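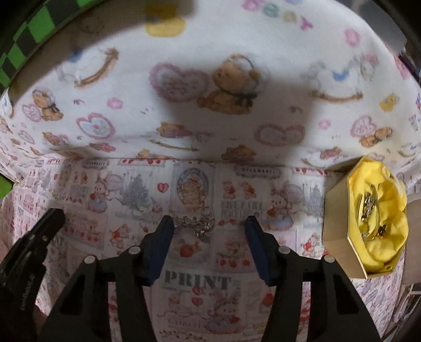

Bracelet, before the pick. Busy mat on purpose.

Thread: Jewelry pickup, how messy should the demos be?

drillham_dym
Station 2 as of this morning. I'm recording bracelet-to-box with the hand-held gripper and I'd like opinions before I sink another week into it. The task is one sentence long: pick up the chain, put it in the yellow satin box with the other chains. I have 513 takes so far and a thumb that has filed a complaint.
My worry is the background. Teddy bears on the backdrop, a bear and a bunny on the mat, hearts everywhere. Am I teaching it jewelry or nursery decor?
- Dymphna Lynch

minari_gb
Keep the bears. We did our January set on plain gray felt, very tasteful, and the policy fell apart the minute someone put down a placemat. What I'd change is the bracelet. Is it always bunched up like that?

drillham_dym
Mostly. I drop it and it lands how it lands. Sometimes I get a nice long line and feel like a professional.

clareck
Going to disagree with Gyu-bin Bae up there, with love. A busy background is fine if you have 20 of them. If you have one, you've got a plain background with extra steps. It'll learn that bracelets live just above the word PRINT.

minari_gb
Nobody said one. Rotate the mat, swap the mat, leave the backdrop.

clareck
Swap the backdrop too. And look at the shadow. It's a big one, right across the backdrop and onto the mat. If your lamp never moves, the shadow is a better clue to where the gripper is than anything else you're recording.

drillham_dym
The lamp is clamped to a shelf and I'm a little afraid of it. But fine.

barany_fan
Is Bárány still the trimming tool people use? Mine keeps chopping off the release at the end and I end up with a folder full of takes where the chain never gets let go.

minari_gb
Raise the tail setting to 3 seconds. Also, different thread.

barany_fan
Rude but it worked.

clareck
Back to the box. Dymphna, do you reset it between takes? Silver on top of a heap of silver is a miserable thing to judge success on. I'd empty it now and then and log which takes started empty.

drillham_dym
I do not log that. I have been scoring success by squinting.

minari_gb
I'd leave the heap. Real boxes have stuff in them.

clareck
Sure, but write down that it's there!

drillham_dym
OK. New mats, a second backdrop, the lamp comes off the shelf, and a column for the box. Keeping the first batch whatever clareck says. I'll post the split when I've got a run trained on it.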